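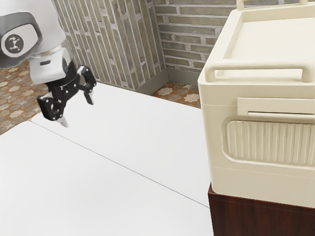

Ticket 101: sim cell, arm stalls at the cooler box
Opened by: Asuka Kudo
Assigned to: Aravind Varghese
Status: open, workaround in place

Hi Aravind, me again with the Prakwood cell! I finally got the lid task to load after Geert's update, but the arm keeps ending up way over against the left side of the box when it should be coming in above the front handle. It starts fine, gripper open over the white table, nothing in it, then it swings across and just sort of leans there until the episode times out at 4,000 steps. No error in the console, only the usual joint limit warning (which I've been ignoring for a month, sorry).

What I tried so far:

Restarted the sim, same thing. Reset the arm to home and replayed the old waypoints, same thing. Dropped the control rate to 60 and it stalls a bit later but in the same spot.

Then I turned on the collision view, and I think I found something — the collision shape for the box is sitting lower than the box you see, so the planner figures the handle is somewhere it isn't.

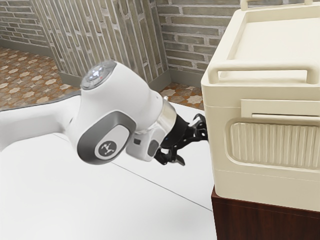

Naomi says she moved the brown stand in November to get more reach and only shifted the visible mesh, so that would fit. I set the box offset by hand and got three clean approaches in a row, then one where the wrist clipped the latch strip. Better, but I wouldn't run the overnight batch on it.

Aravind, 2:40 pm: Thanks, nice find. Can you reload the stand from the Moser config and leave the offset at zero? Your hand fix will fight with it otherwise.

Asuka, 4:15 pm: Done, and the shapes line up now! Still got the joint limit warning on the wrist. I've started 400 short episodes with Wagner's script and will post the log in the morning.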